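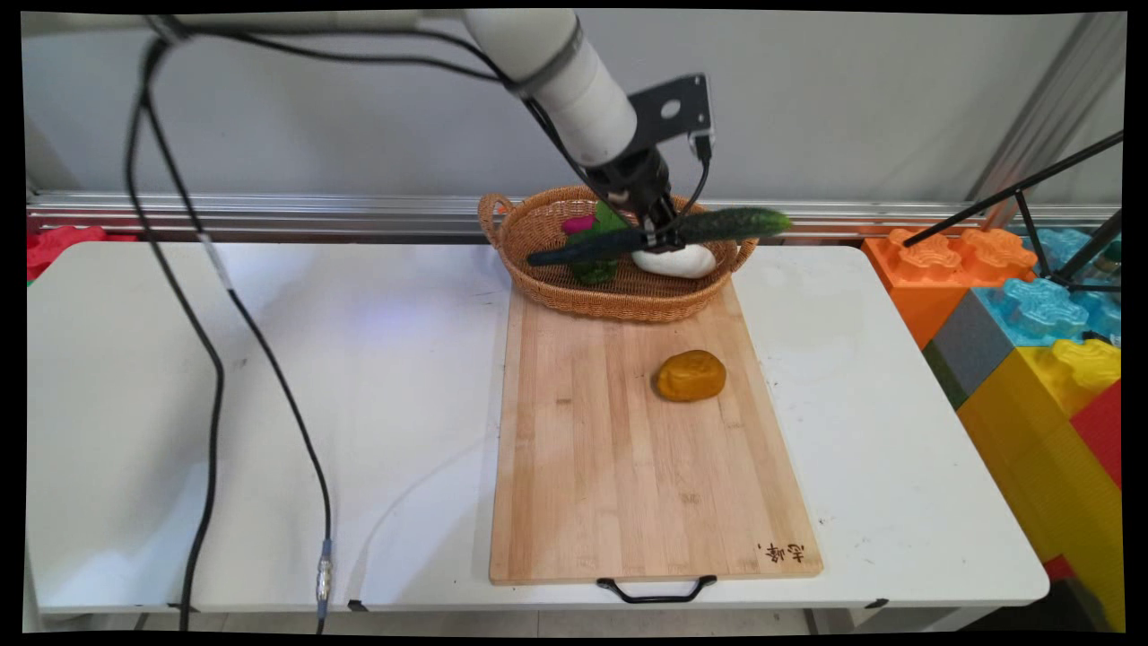
Brazo con un pepino entre los dedos de la pinza, sobre la cesta de mimbre. La cesta se apoya en la tabla de cortar de bambú.

Cómo preparar y evaluar una tarea de colocación en cesta con aprendizaje por imitación

Esta guía explica el procedimiento que seguimos en el proyecto Gominier para entrenar y medir una política de manipulación en la tarea "verdura a la cesta". Cubre la preparación de la mesa, la grabación de demostraciones, el filtrado, el entrenamiento y la evaluación. Se da por hecho que el brazo ya está calibrado y que la teleoperación funciona. Si no es el caso, conviene empezar por la página de instalación de Rerer, nuestro software de captura.

1. Definir la tarea

Antes de grabar nada hay que escribir en un párrafo qué cuenta como éxito. El nuestro dice: el objeto indicado termina dentro de la cesta, los dedos están abiertos, el brazo se ha retirado y la cesta sigue de pie. Un objeto que queda apoyado en el borde es un fallo, aunque no se caiga.

Con el pepino hubo que añadir una aclaración. Es un objeto largo y puede asomar por encima del borde de la cesta. Aceptamos que sobresalga un extremo si el otro toca el fondo o descansa sobre lo que ya hay dentro. Sin esta regla, dos personas que puntuaban los mismos vídeos no coincidían en los casos dudosos.

2. Preparar la mesa

Usamos una mesa plegable blanca, una tabla de cortar y una cesta de mimbre con dos asas. La tabla va colocada a lo largo y la cesta sobre su extremo más alejado. El resto de la tabla sirve de zona de recogida.

Pasos:

Marque la posición nominal de la tabla y compruébela al empezar cada sesión.
Coloque la cesta en la posición nominal y después desplácela o gírela según la lista de variaciones.
Coloque el objeto que se va a recoger en la zona libre de la tabla.
En la mitad de los episodios, deje uno o dos objetos ya dentro de la cesta.
Revise el recorrido de los cables con el brazo en sus posiciones extremas.

El cuarto paso es el que más se olvida. En la primera tanda todas las demostraciones empezaban con la cesta vacía y la política resultante bajaba siempre a la misma altura. Cuando encontraba algo dentro, empujaba. Al mezclar cestas vacías y ocupadas la altura de suelta empezó a depender de lo que había debajo.

Las asas también dan problemas. Si la pinza entra demasiado cerca de una de ellas puede engancharla al subir y arrastrar la cesta. Incluya orientaciones distintas de la cesta desde el primer día.

3. Grabar las demostraciones

Cada episodio empieza con el brazo en reposo y termina con el brazo en reposo. La persona que teleopera divide mentalmente el movimiento en cuatro fases: aproximación, agarre, transporte y suelta. No hace falta pausar entre ellas, pero sí evitar las correcciones bruscas.

Algunas indicaciones para el pepino:

Agárrelo cerca del centro. Si se coge por un extremo, gira dentro de los dedos al levantarlo.
Levántelo en vertical hasta superar la altura de la cesta y solo entonces muévalo en horizontal.
Una ligera inclinación durante el transporte es aceptable y conviene que aparezca en los datos.
Antes de abrir los dedos, baje hasta que el extremo inferior quede por dentro del borde.
Abra despacio.

Grabamos 428 episodios. Las imágenes y las posiciones articulares se guardan con una frecuencia de 10 Hz, suficiente para esta tarea. Con objetos que ruedan quizá convenga subirla.

Si un intento sale mal, no lo borre durante la sesión. Márquelo como fallido y siga. Los intentos fallidos que terminan en recuperación (el objeto se cae sobre la tabla y se vuelve a coger) se etiquetan aparte y pueden ser útiles.

4. Filtrar

Después de la captura pasamos el filtro Prillier, que descarta episodios por tres motivos: duración excesiva, saltos en las lecturas articulares y cierre de la pinza sin objeto. Lo que queda se revisa a mano a velocidad rápida.

En nuestro caso quedaron 244 episodios. Parece una pérdida grande, pero la mayor parte de lo descartado venía de las primeras sesiones, con operadores que aún no conocían la tarea. Entrenar con el conjunto completo dio movimientos más indecisos en la fase de agarre, con aperturas y cierres repetidos.

Guarde siempre el conjunto sin filtrar. Cambiamos dos veces el umbral de duración y las dos veces hubo que volver a los datos originales.

5. Entrenar

La política, que llamamos Oral, recibe las imágenes y el estado del brazo y predice un bloque corto de acciones. Entrenamos durante 200 épocas y guardamos puntos de control a intervalos regulares. El último no fue el mejor. La pérdida de validación tampoco sirvió para elegir, porque seguía bajando cuando el comportamiento en la mesa ya había empeorado. Elegimos el punto de control con una evaluación breve en el robot real.

Tenga preparado lo siguiente antes de lanzar el entrenamiento:

La normalización de las acciones, calculada solo con los episodios filtrados.
Una partición de validación separada por sesiones. Si se separa por episodios sueltos, la iluminación y la posición de la tabla se repiten en ambos lados.
Un registro de qué versión del filtro se usó.

6. Evaluar

Escriba la lista de configuraciones iniciales antes de ejecutar la política y no la cambie a mitad de la prueba. Cada línea indica el objeto, su orientación, la posición de la cesta y su contenido inicial.

Además del resultado final, anote en qué fase se produjo el fallo. Los que más vimos fueron estos:

Agarre descentrado. El objeto gira y choca con el borde de la cesta. Se corrigió en parte con más demostraciones en orientaciones diagonales.
Suelta temprana. Los dedos se abren antes de bajar lo suficiente. Aparece sobre todo con la cesta ocupada.
Arrastre de la cesta. La pinza o el objeto tocan el mimbre durante la retirada. Sigue sin resolverse del todo.

Si va a comparar dos políticas, altérnelas en la misma sesión. En octubre comparamos dos versiones medidas en días distintos y la diferencia desapareció al repetir la prueba de forma alterna. La verdura cambia de un día para otro: un pepino blando se deforma y resulta más fácil de sujetar.

Pendiente

Falta probar el mismo procedimiento con una cesta rígida y con objetos redondos y lisos. La lista de configuraciones iniciales se publicará junto con la próxima versión de Rerer.

Última actualización: 3 de febrero de 2024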